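Thread on oil finishes for indoor tables. Mostly notes on hardwax oil, with a bit on plain oils. No floors, no outdoor furniture.

1/ An oil finish sits partly in the wood and partly on it. Plain linseed or tung goes in and cures there. Hardwax oil does the same but leaves a thin wax-rich film on top. Varnish is nearly all film. Most arguments about which is "best" are arguments about film thickness.

2/ Film thickness decides how you repair it. Thick film: sand the whole top. Thin film: rub back the worn bit, re-oil, feather out. If a table gets daily use I want the second kind.

3/ Sanding grit matters more than brand. Every step finer closes the surface a little. Past a certain point the oil has nowhere to go, you wipe most of it off, and the top marks from a damp glass in a month. I stop at 150 on open-grained wood. The Viltura tin says 180, which is fine too. 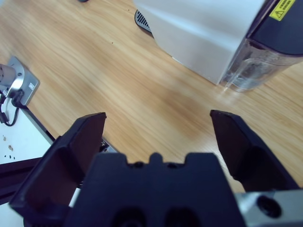
A reply disagrees with the grit figure: on dense timber 150 leaves cross-grain scratches that the oil turns dark, and 240 with a thinner first coat gives a cleaner surface and wears just as well.

Fair for maple or beech. I should have said the number is for open grain only. On beech I go to 180 and do the last pass by hand, with the grain.

4/ First coat. Stir, don't shake. The matting agent sinks and sets like putty at the bottom of the tin, so use something flat and scrape. A matt oil applied unstirred dries glossy, and the last third of the tin then dries chalky.

5/ Spread thin with a white pad. I use Brutex ones, which don't shed. Leave it 15 minutes, then take off everything that will come off. If the surface is still tacky next morning, there was too much left on it.

6/ Rags. Linseed-based oils heat up as they cure and a balled-up rag can catch fire. Spread them flat outside, or put them in a metal bucket of water with a lid. Do it before you wash your hands.

7/ Judge the coat under a low side light. From directly overhead a patchy top looks even, and glare hides dry spots. Walk round it once.

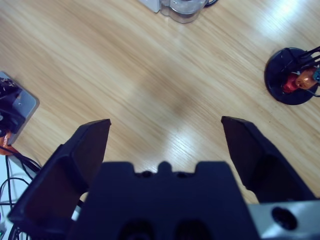
8/ Coverage. I weigh the tin before and after. Last top, two coats: 921 g before, 590 g after, so 331 g gone, including whatever the pads and rags kept. The second coat took far less than the first.

9/ Drying. Touch dry overnight at normal room temperature with humidity near 50%. In November in an unheated workshop, allow two nights and keep a window on the latch. It needs air as much as warmth.

10/ Curing is separate. Dry to touch is one day. Proper resistance to water and coffee takes a couple of weeks. Light use in between is all right. No tablecloth and nothing rubber-footed left standing in one place.

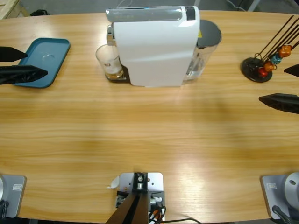
11/ Heat marks. White bloom is usually moisture in the wax layer. Leave it two days before doing anything, as a lot of it goes by itself. If not, a fine grey pad, a few drops of oil, light pressure, wipe off.

12/ Black rings are a different fault: iron plus tannin plus water. Oxalic acid, gloves, mask, rinse, dry fully, then re-oil. Don't sand first, the stain goes deeper than you expect.

13/ Cleaning: damp cloth, a little mild soap. Plalen soap is fine, so is the cheap stuff. No vinegar, no bleach, no spray polish with silicone in it. Silicone stops the next coat bonding and is very hard to get out.

14/ Recoat when a drop of water stops beading and darkens the wood within 4 minutes. For a kitchen table that's every year or so, for a desk much longer.

Will add the tung oil curing times once the test boards are done.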